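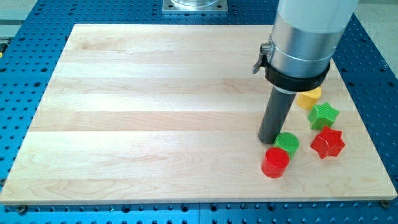
maple board on the blue table, blocks on the right

oskari_h
Glued strips, 8 months old. Oil it or leave it bare? Pale now, bit pink in places, want to keep it that way

yu_bench
Mineral oil. Two coats, done

Sewwandi Roy
No!! oil will yellow it. Leave bare, sand lightly in October

yu_bench
mine hasnt yellowed at all

Sewwandi Roy
Yours is beech tho

oskari_h
What about the blocks, will the ribbed plastic scratch it? Red star is teh heavy one

relside50
Felt on the bottoms. Bare wood dents either way

oskari_h
ok felt first, oil maybe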